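Night train to Landier or the Sokanex bus?
Trip Planning > Overland > Getting Around

saltcracker
Going from Praleo to Landier in October, solo, with one 42 liter bag and a back that has started sending me complaints in writing. My choices are the night train (the 2217, couchette or seat) or the Sokanex bus, which leaves in the morning and takes longer than some of my relationships. The train saves me a night of lodging. The bus has, according to its website, "scenery." Which one would you do again?

couchette_goblin
Train. Take a top bunk if you can climb. The bottom bunk is everybody's sofa until they feel like going to bed, and they never feel like going to bed. Bring your own water. There is a man with a cart but he appears once, near the start, like a comet.

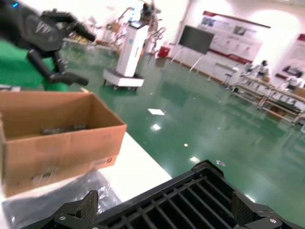 Black gripper, green floor, second hand upper left

pennywhistle77
Disagree with the goblin. I did the night train in July and slept maybe an hour. The couchette was fine, the window didn't close, and we stopped at every cow. Then you get into Landier before anything is open and sit on your bag outside a bakery smelling bread you can't buy. By noon I was so tired I paid for an early check-in, so there goes the night of lodging I saved.

The bus is dull but you arrive at dinnertime like a human being.

couchette_goblin
You stayed up talking to the compartment, you said so yourself in your trip report. You can't blame the rolling stock.

pennywhistle77
I was being polite! They had pickles.

mapfold
Bus person here. Sit on the left going north. The right side is a rock wall for most of the afternoon and after a while you start having favorites among the rocks. The seats recline if the person behind you has a forgiving nature. They stop for lunch at a place where the soup is good and the restroom is a moral test.

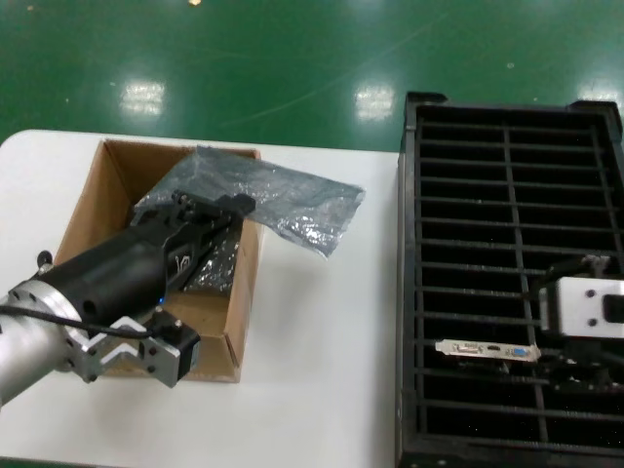
Open box on the white table, gray bag over the side

saltcracker
This is helpful and also alarming. Two follow-ups. Does the bus put luggage underneath, or can I keep it with me? And is the couchette really worth the extra over a seat? The difference is 2000 in local money and I can't tell if that's a nice lunch or a used car.

mapfold
Underneath, no discussion. Keep your passport, medicine and snacks on you. The driver hands out a paper tag and will want it back at the other end, so don't use it as a bookmark and then leave the book on the seat. I've been that person and it was a long evening.

tinned_peaches
2000 is a nice lunch with dessert. Pay it. The seats on the 2217 are upright in a way I associate with church.

Third option, though, and I'm surprised it hasn't come up: break the trip at Robichaud. The slow daytime train from Praleo gets there in 6 hours, you sleep in an actual bed, then you catch the local onward the next morning. It's a small town with a river and a bridge and a hotel over the hardware store, and I liked it a lot more than I liked Landier.
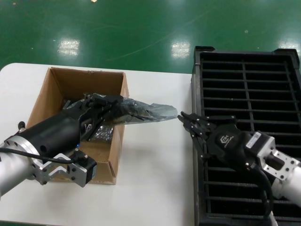
The catch is that the onward train doesn't run every day outside summer, so look at the board in Praleo station before you commit. The app will sell you a ticket for a train that isn't there. I ended up with an extra night in Robichaud that way and spent it learning what all the different hinges cost.

pennywhistle77
Please don't send someone with a bad back to Robichaud. The station is at the bottom of the hill and the hotel is at the top, and that bed was a hammock with a headboard.

tinned_peaches
They replaced the beds. There's a taxi. It's a station wagon with a dog in it, but it's a taxi.

couchette_goblin
We've gone from a simple question to a two-day trip with a dog. Top bunk, earplugs, done.

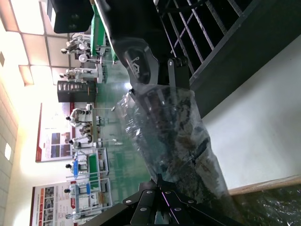

Clear bag with a grip at each end

saltcracker
Okay, I've looked at prices and slept on it (lying flat, which I'm now told is a luxury). I'm leaning toward Robichaud on the way up and the night train back, when it matters less if I arrive useless. Does the couchette need booking ahead in October, or can I do it at the window?

mapfold
Window is fine in October, a day or so before. Go early, before the lunch break. The length of the lunch break isn't posted.

couchette_goblin
Say "top" and point up. They'll try to give you the middle.

tinned_peaches
Ask for a back room at the hotel, the hardware store takes its deliveries at five in the morning. And the soup at the bus stop really is good, mapfold is right about that, so it's a pity you'll miss it.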